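Stone-topped table

A stone-topped table is a table in which the horizontal surface is a slab of natural stone, supported by a base or frame of another material, usually timber or metal. Marble is the stone most often associated with the type, although granite, slate, limestone, travertine and serpentinite are also used. The term is generally not applied to tables faced with engineered quartz, terrazzo or printed laminate, which are treated in the trade as separate product groups.

Stone tops are found in dining rooms, cafes, hotel lobbies, pastry kitchens, washstands and laboratories. They differ from fixed benchtops in that the slab has to tolerate being moved, and in that the base, having no wall or cabinet behind it, must resist racking on its own.

Terminology

In commercial use the word "marble" covers most carbonate stones that take a polish. In geology it is restricted to limestone or dolostone that has been recrystallised by metamorphism. Many decorative stones sold as marble are, in the strict sense, compact limestones, and a number of the green varieties are serpentinites. The distinction matters in furniture making because the rocks differ in porosity, resistance to acids and tendency to warp.

The slab is called the top or the plate. The timber or metal members directly under it are the rails or the apron. A sheet bonded beneath the slab to share the load is a backer. Where the slab is set within a raised border, the border is called the lipping and the rebate that receives the stone is called the seat.

Materials

Marble

True marble consists chiefly of interlocking grains of calcite or dolomite. Calcite has a hardness of 3 on the Mohs scale, so the surface can be scratched by steel cutlery and by grit dragged under crockery. It reacts with weak acids, including vinegar, wine and citrus juice, which dissolve the polish and leave a dull patch known as an etch.

Veining results from impurities in the original sediment and from later mineral filling of fractures. Grey and black grounds are commonly due to carbonaceous matter, while yellow, orange and brown lines are usually the product of iron oxides. White veins are most often secondary calcite. Heavily veined stones are valued for their appearance but may be weaker across the veins than in the body of the slab, and are frequently supplied with a resin fill and a mesh backing.

Granite

Granite and related igneous rocks are harder than marble and largely unaffected by household acids. They became common in furniture only after the spread of diamond tooling, as the cost of sawing and polishing them by earlier methods was high. Dark gabbros and dolerites are sold under the name "black granite".

Slate

Slate is dense, fine grained and easily split into flat sheets. It is the usual bed material for billiard tables and was at one time widely used for laboratory benches. In domestic tables it is normally given a honed finish, as it does not hold a high polish well.

Travertine and limestone

Travertine contains natural cavities that may be left open or filled with cement or tinted resin. Open travertine is difficult to keep clean and is mostly confined to occasional tables. Dense limestones behave much like marble in use, though they are often more absorbent.

Construction

Slab preparation

Slabs are cut from quarried blocks with gang saws or wire saws and calibrated to a nominal thickness, most often 20 mm or 30 mm for furniture. The fabricator inspects the slab wet, as fissures hold moisture and show up as dark lines when the rest of the surface dries. The outline of the top is then laid out to keep major fissures away from corners, overhangs and fixing points.

Edges are profiled after cutting. The simplest treatment is a small bevel, or arris, which reduces chipping. Rounded profiles such as the pencil round and the bullnose are more resistant to impact than square edges. Elaborate moulded edges are confined mainly to reproduction work.

Support

Stone is strong in compression and weak in tension. A slab that spans between widely spaced supports carries tension along its lower face, and failure usually begins there, at a vein or a saw mark. Fabricators limit the unsupported overhang of a 20 mm marble top to 300 mm, and reduce it further where the stone is fissured. Pedestal tables, in which the whole perimeter overhangs, are normally built with a steel spider or a full timber sub-top.

Timber bases need allowance for seasonal movement. Stone changes very little in size with humidity, while a solid timber frame may swell and shrink across the grain by several millimetres over a year. For this reason slabs are bedded on flexible silicone or on felt pads and are not glued rigidly to the rails. Where a timber lipping surrounds the stone, a gap is left on all sides and either filled with a soft sealant or left as a shadow line.

Metal bases do not have this difficulty but can transmit vibration and are less forgiving of an uneven floor. Adjustable feet are standard on commercial models.

Weight

The density of marble is close to that of granite, and a top of either stone is several times heavier than a timber top of the same dimensions. One widely reproduced pattern, the Hurnow cafe table, pairs a round marble top with a cast iron base and has a combined mass of 52 kg. Larger dining tables are commonly delivered in two parts and assembled on site. Slabs are carried on edge, never flat, as the bending load from their own weight can be enough to break them.

Finishes

A polished finish is produced by working the surface with successively finer abrasives until it reflects light evenly. It gives the deepest colour and the strongest contrast in veining, and also makes etching most noticeable. Strong side light or a window opposite the table will produce glare.

A honed finish is stopped earlier in the sequence, typically at 400 grit for dining use. The surface is smooth but matt. Honed marble shows etches less clearly and is preferred in restaurants for that reason, although it takes up oil more readily. Brushed and leathered finishes have a slight texture and are used mostly on granite and dark limestone.

Penetrating sealers slow the absorption of liquids without altering the appearance of the stone to any great degree. They do not prevent etching, which is a chemical reaction at the surface. Film-forming coatings, usually polyurethane or polyester, give full protection while intact but scratch and may yellow, and are difficult to remove.

Commercial use

In cafes and hotels, stone tops are specified for durability and for the ease with which they are wiped down. The surface generally carries few permanent fittings, and menu stands, card holders and condiment trays are left loose. Items with hard or unglazed bases are fitted with cork or rubber pads to avoid scratching, and metal objects prone to rust are kept off pale stone.
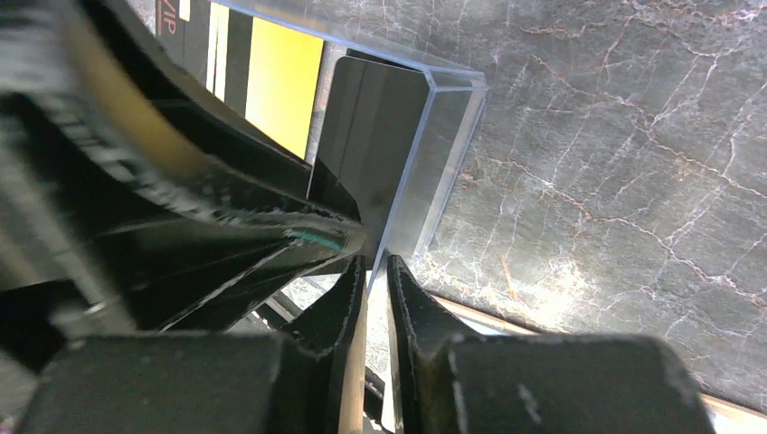 Manufacture and regional practice

Production is divided between large factories, which supply standard sizes to the hospitality market, and small workshops making tables to order. Many workshops buy remnants from kitchen benchtop fabricators, as the offcut from a sink or cooktop opening is often large enough for a side table.

The Stonddale workshops worked a dark local limestone for washstands and hall tables, and their output is recognised by a stepped timber lipping mitred at the corners. When the local beds were worked out, the makers turned to imported marble but kept the lipping, and examples in both stones are sold under the Stonddale name. The Buchanan pattern, a rectangular table with a single stretcher set low between the end frames, came from the same district and was made in greater numbers for boarding houses and tea rooms.

Contemporary makers have tended towards thinner slabs on light frames. The Lesadora range, designed by Eylül Işık and Tuncay Işık, uses a 12 mm plate bonded to an aluminium honeycomb backer, a method adapted from building cladding. The backer permits an overhang of 300 mm at a fraction of the weight of a full-thickness slab. Critics of the method have noted that the plate cannot be reground more than once or twice, and that the exposed backer has to be concealed by an edge strip.

Care and repair

Routine cleaning is carried out with water and a neutral detergent. Acidic descalers, bleach and abrasive creams are unsuitable for carbonate stones. Spills of wine, coffee or oil are blotted, as wiping spreads the liquid over a larger area.

Organic stains are treated with a poultice, a paste of absorbent powder and a suitable solvent or peroxide, which is spread over the mark, covered and left to dry. Several applications may be needed. Rust stains are more persistent, and some of the proprietary removers contain acids that will damage the polish.

Light etches can be removed by hand with a polishing powder. Deeper damage calls for regrinding of the whole top, since a local repair leaves a visible hollow. Chips are filled with tinted polyester or epoxy resin. Clean breaks can be joined with epoxy and reinforced from below by stainless steel rods let into slots – the repair is usually sound, but the line remains visible on plain stones.

See also

Benchtop
Console table
Dimension stone
Pietra dura
Scagliola
Washstand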